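Tote notes, part 2: surfaces and wear

In part 1 I covered the outside dimensions and how the totes stack on the Vandeo shelving. These notes deal with the inside, which matters more for picking small parts and gets less attention in the data sheets.

Sloping walls cost floor area. On the Skumevico pattern the usable base is clearly smaller than the rim, and flat cartons laid against a wall sit at an angle. Loose parts slide down toward the middle, so for mixed hardware I still prefer the slope to a straight side.

A gray interior is practical until the light is strong. Glare off a smooth surface hides clear bags and bright fasteners. Scratches add to this, as a pale scuff and a small washer look much alike from arm's length. 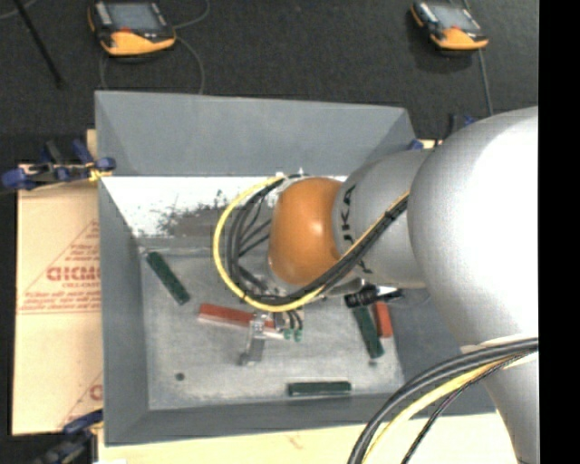
Cleaning

1. Empty the bin completely and tip out the grit. Grit left on the floor does most of the scratching.
2. Wipe the walls from the rim down with a damp cloth and mild soap.
3. Work into the corner seams with a soft brush.
4. Dry the floor before refilling. Smudges come off at this stage; scratches stay.

I do this every 6 weeks. The Betport liners stretch that interval, but they bunch up in the corners and I have stopped using them for anything smaller than a bolt.

Part 3 will cover labels and dividers.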